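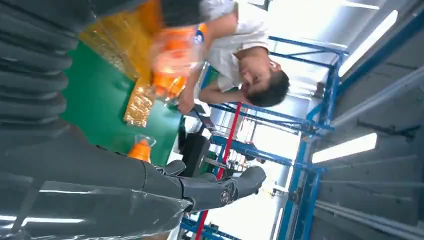
Flandport, January 2025

Tips for running the Wastel hand at a packing table

Wastel hires out a jointed robot hand and arm to small workshops, with a kit of mats, cables and spare fingertip covers. We have had one on hire since December, sorting snacks and small bottles into gift boxes. These are the things we would do the same way again, and a few we would not.

Use a plain work surface. A green one suits most of our stock. Gold foil packets and orange wrappers show up well on it, and so does clear plastic if the lights are kept off it.

Watch the ceiling lights. Shiny bags throw back a lot of glare from fluorescent tubes. Turning the table a little cured most of our missed grips. Buying a lamp did nothing.

Set out large crinkled bags at the far side and small wrapped items nearer the hand. Bags slide when the fingers brush them and will take everything else along.

Hand bottles over slowly. Hold the bottle low down, keep it upright and let go only when the fingers have closed. Loose caps should be tightened first. Ours leaked twice before we learned that.

Route cables off the side where a person stands. The one in the kit is too short for a wide table. Nouri sells a longer one that fits, but the plug is stiff and needs a firm push.

Short sleeves, or sleeves rolled above the elbow. No lanyards.

Wipe the fingers at the end of each shift with a barely damp cloth, then a dry one. Crumbs and sugar get into the joints. Do not spray anything on the hand itself. The ribbed cover on the arm holds dust between the ridges, and a soft paintbrush gets it out.

Cost and service

The hire came to £1585 for the term, delivery included from the Droltley depot. Buying the same set outright is £2591. Spare fingertip covers are sold in packs of 2 and we have gone through one pack.

In our longest run it handled 111 items before we had to stop and reset it. Stiff packets were the easiest. Thin bags with little in them were poor and we have gone back to doing those by hand.

The printed manual covers setting up and very little else. The telephone line at Droltley is better, but ring before noon.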